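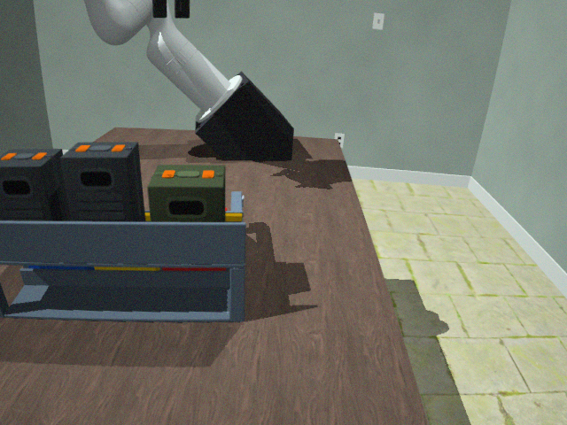

4.2 Setting up a tidy-up task in Casora

Use this section to prepare a put-away chore in simulation before it is released to a physical arm. Complete section 4.1 first.

1. Open the Wendonero workspace and load a tabletop layout. Storage boxes and open bins count as fixed items unless you mark them as movable.

2. Set the episode limit to 30 seconds. Longer limits are accepted but slow down the batch.

3. Select the wrist view and confirm that both fingertips are visible.

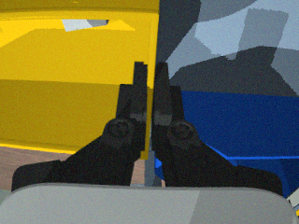 If either tip is missing, reset the wrist camera offset and reload the layout.

4. Close the gripper fully and zero the finger position. Do this again after every change of fingers.

5. Run 10 trial episodes at reduced speed, then start the full batch.

Note: A batch that ends early is saved as partial and cannot be merged with a later one.

4.2.1 What to expect

In the Indbridge reference batch, the arm completed 692 of 1201 put-away episodes without help. Most failures were missed grasps on thin items or items set down across the rim of a bin. Clearing a table is a chore the software can attempt – it is not yet one to leave unattended. Plan for an operator at the stop control during any physical run.

CAUTION: Simulated contact forces are approximate. Do not copy grip force values to a physical arm. Use the Dmytriv calibration routine in section 6.

Error code 30 at start-up means the layout has no target bin assigned. Assign one and repeat step 4.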